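Why Sweaters Don't Like Hangers
Parnside Kids – Stuff Around the House

You come home. You're hot. Sweater comes off, lands on the bed, done. Everybody does it.

But a sweater is a strange piece of clothing, stranger than a T-shirt or jeans, and it needs to be put away in its own way. So what's going on in there?

Loops, loops, loops

Look really close at a sweater. Closer. Nose on it.

See the little V shapes? Rows and rows of them. Each V is part of a loop of yarn, and each loop is pulled through the loop below it. That's knitting. One long piece of yarn going back and forth, or round and round, hooking onto itself the whole way.

Now look at a bedsheet. No V's. A sheet is woven, so the threads go over and under each other, like a basket or a paper place mat you made in kindergarten. Straight threads. Not much room to move.

Try this. Pull the sheet gently sideways. Barely moves, right? Now pull the sweater sleeve gently. Streeetch. Let go and most of it comes back.

The yarn itself didn't get much longer. The loops changed shape. They went from tall and skinny to short and wide, and then back again. That's why you can get your big head through a small neck hole.

How many loops? We asked Rochelle Villanueva, who knits for a small shop called Yazzie. She counted one child's sleeve for us with a pin and a lot of tea. 3,628 stitches. The other sleeve she said we could count ourselves.

The bumpy bits at the ends

Cuffs, collar, bottom edge. Those parts are usually ribbed, which means up-and-down ridges like corduroy or a potato chip.

Ribbing is made with two kinds of stitch, knit and purl. A knit stitch looks like a V from the front. A purl stitch looks like a little bump. They are the same stitch seen from opposite sides! Put them in columns, knit purl knit purl, and the fabric squeezes itself together like an accordian.

Squeezy fabric hugs your wrist. Cold air stays out. Sleeve stays up when you wash your hands (if you remember to push it up, says my mom).

Ribbing gets tired, though. If you yank your sleeves down over your hands all day long, the cuffs go wide and floppy.

Where do stripes come from?

Easy one. The knitter, or the knitting machine, swaps yarn. Brown, brown, brown, then white for a row or two, then brown again. Thin stripe = few rows. Fat stripe = lots of rows.

On the inside of some striped sweaters you can find where the yarn was changed. Little ends tucked in along the seam. Don't pull those. Really don't.

Stripes are handy for folding too. They're like lines on notebook paper. If the stripes on the sleeve are straight, your fold is straight.

So what's wrong with a hanger?

Gravity, mostly.

Hang up a shirt and the woven threads hold their shape pretty well. Hang up a heavy sweater and all of its weight pulls down on just two places, the shoulders. The loops there stretch. And stretch. Leave it for weeks and you can get pointy shoulder bumps, like you've got a tiny horn on each side.

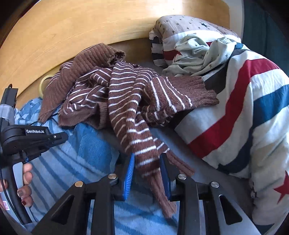 A wet sweater is worse. Water is heavy and knitting soaks up plenty of it. That's why lots of sweater labels have a square with one flat line across the middle. It means dry flat. Lay it on a towel, pat it into shape, leave it alone.

Lifting one up by the end of a sleeve isn't great either, specially if it's wet. All that weight on one skinny tube. Scoop it from underneath with both hands, like a sleepy cat.

OK so let's fold one

You need a flat place. A bed is perfect. A clean floor works. Top of the dog, no.

Step 1. Shake it out. Check nothing's stuck inside, like socks or a tissue or the T-shirt you took off at the same time.

Step 2. Lay it front side down. Arms out like an airplane. Smooth the lumps from the middle to the edges with your hands flat.

Step 3. Take one sleeve and fold it straight across the back. If it pokes out the other side, bend the cuff back in.

Step 4. Same with the other sleeve. Now it looks like it's got its arms crossed behind its back.

Step 5. Fold the sides in a little so you have a long rectangle. Little sweaters can skip this.

Step 6. Bottom edge up to the collar. Thick sweater, one fold is plenty. Thin one, fold it in thirds.

Step 7. Flip it over. Ta-da – looks like a shop.

First one will be wonky. Mine was. Dexter Bellamy, age eight, tested these steps for us and his third one was better than the grown-ups'. He'd like everyone to know that.

Big chunky sweaters go at the bottom of the pile, thin ones on top. Don't cram them. If you have to sit on the drawer to close it, too many.

Fuzz and fluff

Yarn is made of lots of short, thin hairs called fibers, twisted together. Wool fibers come from sheep. Cotton ones come from a plant. Acrylic is made in a factory from chemicals that start out as oil.

When you wear a sweater, the fibers rub. On your coat, your backpack, your desk. Some work loose and stick up, and that's fuzz. Then the fuzz tangles into tiny balls, and those are called pills. Not the medicine kind.

Pills show up most where you rub most. Under the arms. Elbows. Where the backpack strap goes. A grown-up can take them off with a sweater comb. Picking them with your fingers can pull out more fiber and then you get, yep, more pills.

A loose loop sticking out is a different thing. That's a snag. Never cut it! Snip the yarn and the loops next to it can start to let go, one after another, and you've got a hole. Show it to somebody who can poke it through to the inside with a blunt needle.

Can I just leave it on the bed?

For an hour, sure. Airing out a sweater after you wear it is good for it. Spread it out so air gets to it. A sweater squashed in a ball keeps its creases and stays damp longer if you got sweaty.

Sweaters don't need a wash every time either. No spills and it smells OK? Air it, fold it, wear it again.

Words to know

Knit – fabric made of loops
Woven – fabric made of threads going over and under
Ribbing – stretchy ridges, often on cuffs and collars
Cuff – the end of a sleeve
Pill – tiny ball of tangled fuzz
Snag – a loop that got pulled out of line

Try it at home

Find 2 things in your closet that are knit and 2 that are woven. Do the gentle pull test. Heads up, T-shirts are sneaky. Most people guess woven. Get a magnifying glass and look for V's, teeny tiny ones.

Then draw one row of loops, and another row hooked through it. Harder than it sounds. Eamon Coughlan sent us a drawing with 200 loops in purple marker and it's going up on the wall.

Next time: zippers, and why they get stuck on your chin.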